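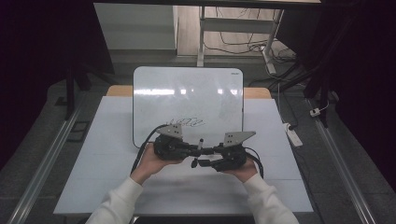
Ellau opens second repair and hire shop as Pratel stores change hands

ELLAU, March – Pratel, the household tool hire and repair business, has opened a second shop in Ellau and has taken over the stock and workshop of Tô, the independent repairer on Mill Lane. The new shop is trading now. Existing Tô customers can use either address, and any repair booked in under the Tô name will be finished at the price already quoted.

The Mill Lane premises will keep the Tô name over the door. Pratel's first shop, on Station Road, stays open with the same hours and the same telephone number.

Both shops hire out tools for the home and garden by the day or by the week, and both take in small items for repair. Mill Lane will handle sewing machines, lamps, radios, vacuum cleaners and kitchen appliances. Station Road will go on dealing with mowers, hedge trimmers, pressure washers and larger garden machinery, for which it has the yard space and the drainage.

Hưng Đinh, managing director of Pratel, said: "People in Ellau have been bringing us toasters for years and we have been sending them round the corner to Tô. It made sense to put the two together when the chance came up. The bench at Mill Lane is a good one and we have no plans to move it."

All three staff at Mill Lane have transferred to Pratel on their existing terms. Two trainee places have been created, one at each shop, and both are open to applicants with no previous experience. Trainees will spend their first months at the counter and in the parts store before starting on bench work. Applications should be made in person or by letter to the Station Road address.

What is changing for customers

Repairs will be charged under a single price list. There is a fixed inspection fee, payable when the item is handed in, which is taken off the final bill if the customer goes ahead with the work. If the item cannot be repaired, the customer can collect it or leave it with the shop for parts. Nothing is scrapped without a signature.

The workshop will ring with a quote before any work is done. Customers who would sooner be written to can say so on the booking slip. Items not collected within two months of the final reminder will be passed on or broken down for spares, as the slip sets out.

Every repair carries a guarantee on the part replaced and on the labour. The guarantee does not extend to other faults that develop later in the same item, although the inspection fee will be waived if it comes back with a different problem while the guarantee is running.

Hire deposits will now be the same at both shops. Tools can be collected from one and returned to the other, with the exception of petrol machinery, which must go back to Station Road. Late returns are charged by the half day. Customers with a Tô hire card should bring it to either counter, where it will be exchanged for a Pratel card at no cost, and any credit on it will be carried over. 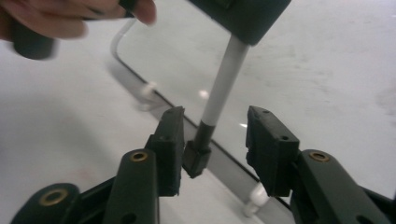 The shops will open at 7 in the morning for collections and returns, which is earlier than Tô used to open and is meant to suit tradespeople on their way to work. The repair counter at Mill Lane opens later, at 9, and closes for lunch. Parking at Mill Lane is limited to the bay at the side of the building, and drivers are asked to leave the neighbour's gate clear. Station Road has its own yard with room for trailers.

Spare parts and stock records

Tô kept a large store of used and discontinued parts, much of it on handwritten cards. Pratel has begun copying the cards on to Findosex, the stock system it already uses at Station Road, so that a part held in one shop can be looked up from the other. Nearly half of the cards have been entered. Until the work is complete, customers looking for an older part are advised to call at Mill Lane with the model number, or with the broken part itself.

The system will also record which repairs come in most often. Pratel intends to use this to decide which parts to order in quantity. Belts, switches and mains leads are expected to make up much of the first order. Customer names and addresses from the Tô booking ledgers are not being copied across. The ledgers will be kept at Mill Lane for as long as open guarantees require and then destroyed.

Parts can be bought over the counter by people who prefer to do their own repairs. Staff will give advice on fitting where they can, but will not sell internal parts for microwave ovens, and mains work on fixed wiring should go to a qualified electrician.

"We get asked whether it is worth repairing a kettle," said Hưng Đinh. "Sometimes it isn't, and we say so at the counter and don't charge for saying it. A good sewing machine is another matter. Some of the ones on the shelf at Mill Lane are older than I am."

The Mill Lane window will be used for reconditioned items offered for sale. These are tested and labelled with the work done, and are sold with the same guarantee as a repair. Prices are marked and are not open to offers.

Evening sessions on basic sewing machine care, which Tô ran through the winter, will start again once the back room has been repainted. Places already paid for will be honoured. Dates will be put up in both shops.

Notes to editors

Pratel hires and repairs household and garden tools from two shops in Ellau. Tô is now a trading name of Pratel. Terms of the purchase are not being published.

Enquiries should be addressed to Hưng Đinh at the Station Road shop, where messages can be left at the counter during opening hours.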